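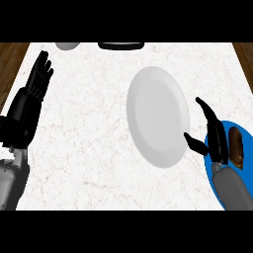 ## Marble worktop - seal it or leave it?

**cellar81** - Kitchen refit is nearly paid for and the last decision is the worktop. I want white marble with a bit of veining, over the same brown wood floor as the hall. Traltmont quoted 905 for the slab, cut and polished, and another 266 to seal it. Is the sealing worth it?

**tokholm_2** - No. Buy a tin of sealer and do it yourself on a spare afternoon. Two coats, wipe off the extra, leave overnight.

**plainflour** - Disagree. I did mine myself and left a haze near the sink that took ages to shift. I'd pay.

**tokholm_2** - You left it on too long then. The tin tells you when to wipe.

**plainflour** - I followed the tin.

**grout_and_about** - Sealer slows down oil and wine. It does nothing for lemon juice or vinegar, they etch the polish whatever you put on. Ask for a honed finish if you cook a lot - the marks show less.

**cellar81** - Didn't know that about honed. Does it cost more?

**grout_and_about** - Same price at Abbasi when I bought in April. Ask for an offcut and leave half a lemon on it.

**cellar81** - Will ring them in the morning and ask for both finishes.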